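Right, short thread on whether machines can do our chores yet, because I've been down a laundry hole since Monday and I'm loving it. 1/

The flat I share with my sister makes 3 loads a week. The washer does the washing, the dryer does the drying, and then a human stands there for an age pairing socks. Folding is the bit I want gone! 2/

And T-shirts are hard! A plate stays plate-shaped when you pick it up. Cloth goes somewhere new every time you touch it. 3/
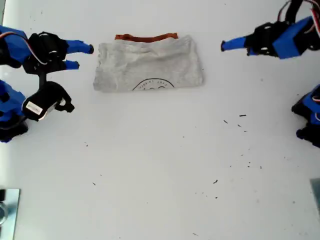 Grey tee, folded, four robot hands round the table.

Look at the lower edge, a bit wonky. Honest wonky, same as mine. It'd go straight in my drawer (the print is half folded under, which I also do). 4/

What I keep coming back to is the fingertips. When I fold, I hold one bit still and move another without thinking about it. A machine has to choose where to press, and how hard, on something soft. 5/
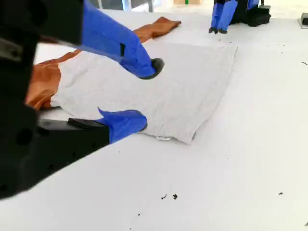

Blue finger, black rubber tip, pressing down on the grey cloth.

You can see the little creases where it's pinched. I could watch this all day. 6/

So, yet? For a whole basket in a normal home, I'd say no. For one shirt on a clear white table, I'm getting hopeful. Shop floors before bedrooms is my guess. 7/

Next up: dishwashers, and why cutlery is worse than you'd think. 8/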